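Workplace posting and leave records check, Arkville office
10 September 2018. Checked by Kanchan Chaudhary

1. Sick leave notice on display. YES. Still the June version. I doubt anyone has read it.

2. Accrual shown on pay stubs. PARTLY. Payroll says Veritz does this by itself. I pulled 18 stubs and five had no balance at all.

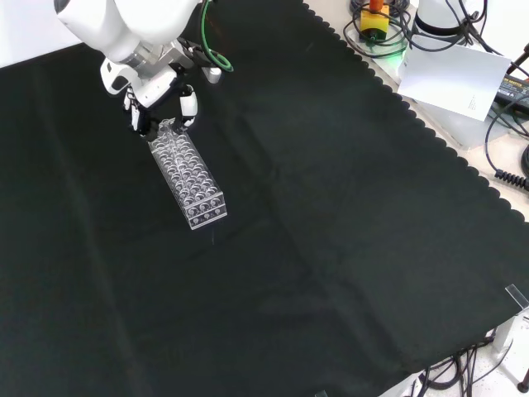

3. Leave requests answered in writing. NO. "We told them in person" is not a record.

4. Doctor's notes kept apart from personnel files. YES, in a locked drawer. The key was in the lock.

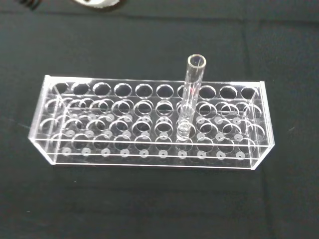
Clear rack with one glass test tube.

5. Carryover of unused hours. UNCLEAR. The handbook says 30 hours, the Cleststead handbook says something else, and both claim to be current. Seidu Kwofie to say which one counts. 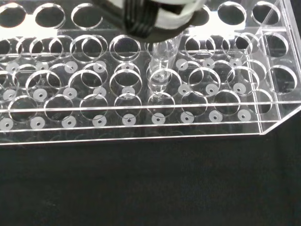

6. Supervisors trained on retaliation rules. MARKED YES. The sign-in sheet is all one handwriting. I would like to see the slides before I believe it.

Recheck items 2, 3 and 5 before the next pay run.

This site uses cookies. By continuing to browse you accept our cookie policy. OK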